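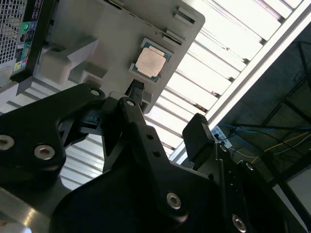

A reader on the Kevthorpe list wrote in last month to say that plastic trays are a waste of money, that any old antistatic bag does the same job, and that anyone who pays for a molded seat to put a processor in has been had by the Trestar catalog. Bags are cheap, the letter went on, and a chip can't tell the difference.

I half agree, and I'm usually the first to complain about packaging. But I have also pulled enough processors out of bags to have doubts. A bag doesn't hold anything still. Put two in a drawer and they slide over each other every time the drawer opens, and if the bag has a crease in it you end up pinching the part by its corner to get it out. A square recess at least keeps the thing flat and tells you where it goes.

What I don't buy is the rest of the sales talk. The Nistor sheet says their tray "protects your investment for life." From what? Static depends on what the plastic is made of, and a pale gray tray may or may not be treated. The color tells you nothing, and the sheet doesn't say either. I wrote to ask in March and got back a coupon.

The price bothers me too. Nistor wants 70 dollars for a set of 3. Pulwood sells what looks to me like the same molding, with the same ribs, for 60. Neither one comes with a lid, so dust gets in, and a tray without a lid still has to go inside a box or (sorry) a bag. So our letter writer gets a point there.

My own setup, for what it's worth: trays on the bench while I'm sorting or testing, bags and a stiff box for anything going on the shelf or in the mail. I label the box, never the tray, because labels leave glue on plastic and I'm tired of scraping it. Chips with pins on the bottom I treat differently again. Those go into foam, and I check that the foam is the conductive kind before I trust it.

If you have 194 old processors in a closet, as one of you claims, please don't buy trays for all of them. Get one set, see if you still use it in a month, and ask the seller in writing whether the plastic is static safe. If they send you a coupon, I'd like to hear about it.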